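Why Do Robots Have Rules?

You have rules at school, right? No running in the hall, hands to yourself, wait your turn. Well, robots have rules too, and I get to help write some of them! My favorite job is the one where a robot works with pretend food on glass plates.
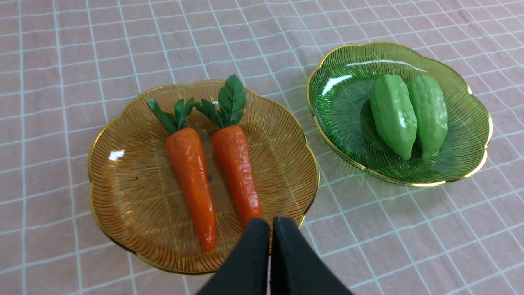 Trurnulell Robot Safety Club – Kids' Pages

Glass can break, and a robot doesn't feel "ouch" or "oops" the way you do. So in our club we have 3 big rules for any robot near a table.

Rule one is go slow. When the gripper (those two black fingers!) gets close to a plate, it has to creep like a cat.

Rule two is squeeze softly. A toy carrot doesn't need a giant hug, and a real one might get squashed.

Rule three is people first. If a hand comes near the robot, the robot stops. No finishing up, no "just one more second" – it stops.

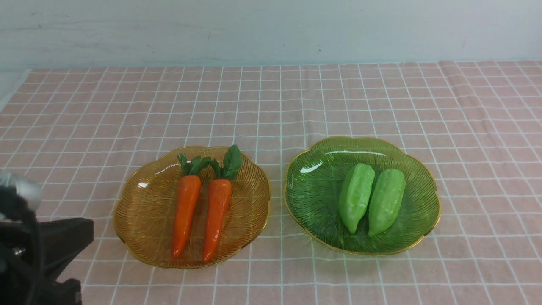

We keep all our rules in a binder called the Kakley Book, and it has 217 pages. Don't worry, I haven't memorized them! Our friends at the Stunstead club use the same book, so a robot that visits them has to behave just as nicely as it does with us.

Want to try it? Be the robot! Ask a friend to call out "stop" while you slowly move a toy from one plate to another (use plastic plates, please). Did you freeze right away? It's harder than it sounds!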